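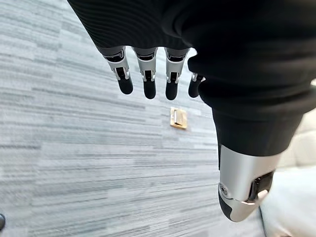 Wipe a leather sofa before it looks as if it needs it, says a remark printed in an old Frerichs care leaflet, and leave the headrests for last so that the dirtiest cloth never touches the seats. The advice is still repeated by upholstery cleaners and is quoted in several household manuals.

Headrest sofa

A headrest sofa is an upholstered sofa with raised, padded sections along the top of the back, placed to support the head and neck of a seated person. The type is most often covered in leather or a coated fabric that looks like leather. It is sold as a single long piece, as a two-seat or three-seat model, or as part of a corner set. In stores it may also be called a high-back sofa, although that name covers models with no separate headrest as well.

Construction

The frame is usually made of hardwood, softwood, plywood, or a mix of these, with steel brackets where the headrests join the back. Seats are carried on sinuous springs or on rubber webbing. Over the springs lies a layer of felt or heavy cloth, then foam, then a thin wrap of polyester batting that keeps the cover from rubbing directly on the foam.

Headrests are built in three ways. A fixed headrest is part of the back and can't be moved. A ratchet headrest is raised by hand and clicks into a set position, and it has to be lifted all the way up before it will drop back down. A loose headrest slides onto the back on metal prongs or is held by a weighted flap. Ratchet fittings are the part most likely to fail, and makers such as Rolley sell them separately as spares. A left fitting won't work on the right side.

The load rating for a sofa of this kind is normally given per seat. The Rolley catalog lists 400 pounds for its largest two-seat frame with both seats in use. Ratings refer to people sitting down in the ordinary way and don't cover sitting on the arms or on top of the back.

Tufting and seams

The back of the sofa is often tufted or quilted. In true tufting the cover is pulled into the padding at set points and fastened from behind, either with a button or with a hidden stitch. In channel quilting the cover is sewn to a backing in lines before it is put on the frame, and the padding puffs up between the lines. Many sofas combine the two, with straight channels near the middle of the back and slanted lines that meet at dimples.

Tufting uses more leather than a plain back. It holds the padding in place and helps hide small stretch marks. Its drawback is that dust and crumbs settle in the folds, and a flat brush attachment doesn't reach them. A soft round brush is commonly used for this work.

Piping is a narrow cord covered in leather and sewn into a seam. It strengthens the edge and gives it a clear line. On headrests it is also the first place where the color wears away, as the raised cord takes the rubbing that the flat leather beside it escapes.

Color

Brown and black were long the standard colors. Cream, ivory, and light gray became common later, along with two-tone covers in which a darker band is set against a pale main color. The band is often placed at the bottom of the headrest, where it overhangs the back.

Pale leather is normally pigmented, meaning that the color sits in a coating on the surface. The coating makes it easier to clean than undyed leather, but it shows dye picked up from clothing. New denim is the usual source. Fikanel, a finish used on some pale covers, is a clear topcoat applied over the pigment, and it has to be renewed if the leather is cleaned with a solvent. 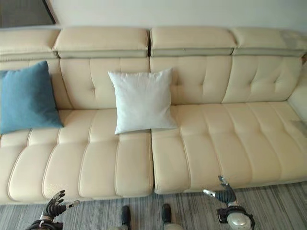 Throw pillows are widely used with pale sofas to add color and to fill the space behind a shorter sitter. Blue, green, and rust are frequent choices. The pillow cover should be colorfast, and a dark one is best tested by rubbing it with a damp white cloth. Pillows with zippers are placed with the zipper facing down. On a slippery cover they tend to slide forward, and a textured fabric holds its place better than satin or a smooth synthetic.

A sofa with raised headrests needs less from its pillows than a low-back one. They are placed lower, against the small of the back, and one or two to a seat is usually enough.

Wear

Wear on a headrest sofa is uneven. The seat creases and softens first. The headrests darken from skin oil and hair products, and the coating may later turn dull, crack, or peel. Marks on top of a headrest can also come from hands, from pets that lie there, or from items left on it. Sunlight fades dyed leather and yellows some white and cream finishes.

Discoloration that wipes off is soil. If the color underneath is missing or the surface feels rough, the coating has been damaged, and cleaning alone won't restore it. Small areas can be recolored with a matched pigment. Larger areas are usually recovered panel by panel, and the new panel may look cleaner than the rest for some time.

Care

Routine care consists of dusting with a dry cloth and, at longer intervals, wiping with a cloth barely dampened with water and a mild soap made for leather. Vinegar, window cleaner, and baby wipes are not recommended on pigmented leather. Spills should be blotted from the outside in.

Leather keeps best in a steady room. The Isthorpe Upholstery Handbook gives 70 degrees Fahrenheit as a suitable temperature and warns that the cover may stiffen where the humidity stays under 30 percent. The same handbook says to keep the sofa away from radiators and floor vents.

Placement

Headrest sofas are heavy and are generally set along a wall. A fixed back can stand close to the wall, but Isthorpe advises a gap of at least 2 inches so that air can pass and the top edge doesn't scuff the paint. Ratchet headrests need more room if they tilt backward as they rise.

On carpet the feet leave dents, which can be reduced with wide cups under each foot. On hard floors felt pads are used. Moving the sofa by pulling on the headrests can bend the brackets, so it is lifted from the bottom rail at both ends. Loose headrests are taken off first and wrapped separately.

See also

Chesterfield sofa
Recliner
Throw pillow
Upholstery leather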